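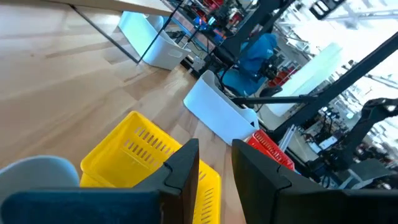
Rink Open Day at Lundus Arena
16 October 2019

I've been watching hockey since I was a kid and had never once been behind the boards, so when Lundus announced an open day I signed up the same night. My friend Natsumi Wada came along (she plays in a beer league and had opinions about everything, starting with the parking).

They let us in through the loading door and straight past the locker rooms. The home room is smaller than I expected! Stalls on three sides, a whiteboard with the forecheck still half drawn on it, and that smell, which every hockey parent will know. Natsumi asked if the drawing was for the next game and got a very polite smile.

Our guide was Nia Gape, the equipment manager, and she was the best part of the day. She showed us the sharpening room and did a pair of skates while we stood there, talking the whole time over the noise. Some of the defensemen want a deeper hollow than the forwards do, and one guy brings his skates back after every period. She goes through 100 sticks a month in the busy stretch, and last season's total for tape was 2,484 rolls. I wrote that one on my hand.
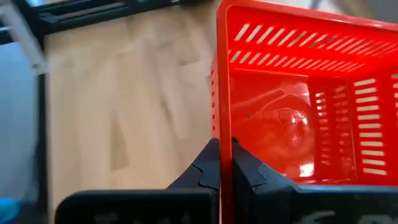

Out on the ice

After the tour we got to skate, and I have to say the ice was gorgeous, hard and quick, nothing like the slush at my local place. They had 2 nets out and let the kids take shots on the backup goalie, a good sport who let in a few soft ones from the little guys and then robbed Natsumi blind, glove side. She's still mad.

I got a turn riding on the Zamboni too, one slow lap, waving like an idiot.

Food and getting there

The Sidham bus stops right outside. Hot dogs were fine, coffee was weak, and the line moved pretty fast. Bring a warmer jacket than you think you need, the stands are freezing even with people in them.

They're planning another one in June, after the playoffs, and Nia said the skate sharpening demo will be back. Sign up early if you want the ice time, those spots went first.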